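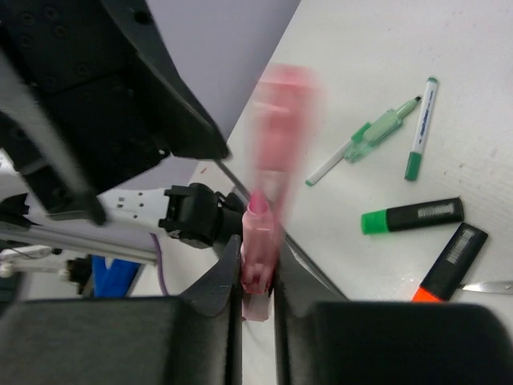

A pink marker, held upright.

Football Gear at Home: Washing, Drying and Storing It Through a Season
By Liv Åberg

I wash the practice jerseys for the Tarnmont youth football program and I have two boys who play in it. The program owns 263 jerseys, and over a season most of them pass through my laundry room. These tips come from that and from gear I ruined early on. They apply to flag and tackle, and most of them work for soccer and lacrosse clothing too.

Before anything goes in the washer

Empty the bag the same evening. Gear left zipped up overnight smells worse, and the smell is harder to get out of the pads than out of the cloth.

Take the pads out of the pants. Check the belt, undo it and pull it all the way out, or the buckle will bang around and chip something. Close every hook-and-loop strap onto itself. An open strap will find the one mesh jersey in the load and pull threads out of it.

Turn jerseys inside out if they have printed numbers. Sewn numbers can go either way, but I turn those too so I don't have to look.

Knock dry mud off outside with a stiff brush. Wet mud should be left alone until it dries. Rubbing it while wet pushes it into the weave, and you end up with a brown shadow that stays until the pants are outgrown.

Grass stains on white pants

Rinse from the back of the stain with cold water. Work in a little liquid detergent with an old toothbrush, leave it for 30 minutes, and rinse again before you look at the result. If there is still green, repeat. Do not put the pants in the dryer until the stain is gone. Heat sets it.

Skip chlorine bleach on stretch fabric. It yellows the white and the elastic gives out sooner. Oxygen bleach is fine on most white pants if the tag allows it, dissolved in warm water first and never sprinkled straight on.

Blood comes out with cold water if you get to it the same night. Use plain bar soap on what is left.

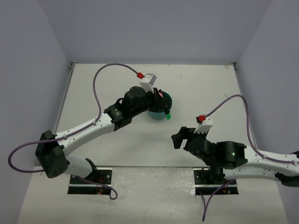
Can helmets and shoulder pads go in the bathtub?
Shoulder pads can, in lukewarm water with a small amount of mild detergent, followed by a good rinse. Helmets should be wiped with a damp cloth and mild soap and not soaked, and you should follow the maker's instructions for the inside padding.

Washing and drying

Use cold water, the gentle cycle and less detergent than you think. Too much soap stays in the fabric and holds the smell. Leave out the fabric softener completely, because it coats performance fabric and the jersey stops drying the way it should.

Wash dark jerseys apart from white pants. I learned this in my first season, when the navy jerseys went in with the pants and the whole offensive line wore pale blue in the next game. Leif Forsberg, who coached them, still brings it up.

If a load smells after washing, soak it for an hour in cold water with a cup of white vinegar, then wash again. Never put vinegar and bleach together.

Hang everything. A jersey on a plastic hanger near a fan is dry by morning. Wire hangers leave rust marks at the shoulders. Stand shoulder pads on end so air can move through them, and turn them over before you go to bed.

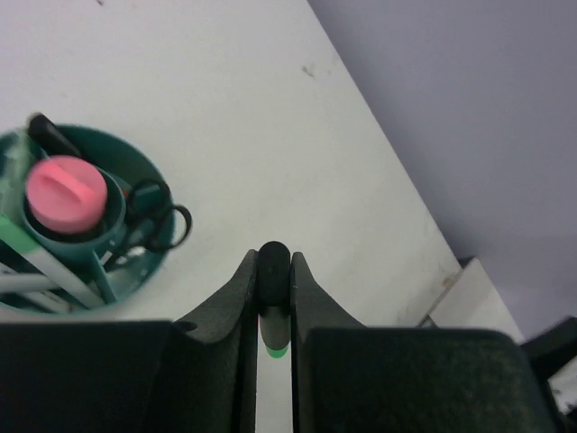 Cleats

Bang the soles together outside, then pick out the rest with an old butter knife or a screwdriver. Wash the uppers by hand with a rag and dish soap. Take the insoles out and let them dry separately.

Stuff wet cleats with newspaper and change the paper after an hour or two. Keep them off the radiator and out of the dryer, where the glue lets go. If the studs screw in, loosen each one once a month and put a dab of petroleum jelly on the thread. A stud that has rusted in place takes a long time to get out, and sometimes the shoe does not survive it.

Mouthguards

Rinse in cool water after every practice and brush with a toothbrush kept for that job. Hot water will change the shape. Store it dry in a case with holes, and throw it out when the edges get sharp or chewed through.

Putting it away for the winter

Wash everything once more even if it looks clean, and dry it for a full extra day. Then sort it by what will fit next year, what can be handed down and what is done for. We keep ours in 4 plastic bins on a shelf in the hall closet. The garage gets damp, and the basement is worse.
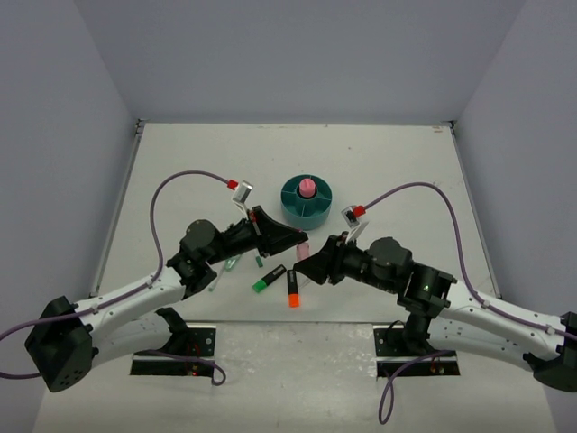

Leave the lids slightly open for the first week, then close them. Lay jerseys flat with a sheet of plain paper between printed numbers, which otherwise stick together over the winter. Shoulder pads go in last with nothing on top of them. Helmets do best on an indoor shelf, away from heaters, paint and gasoline.

Write the size on a piece of tape on the outside of each bin. Peiyu Shi, who runs our gear swap in March, asks everyone to put the size on the inside of the waistband as well, and it does save a lot of holding pants up against children.

Check chin straps, belts and laces before you close the bins and make a list of what needs replacing. Tape the list inside the closet door. Mine currently says one belt, two chin straps and long laces, white.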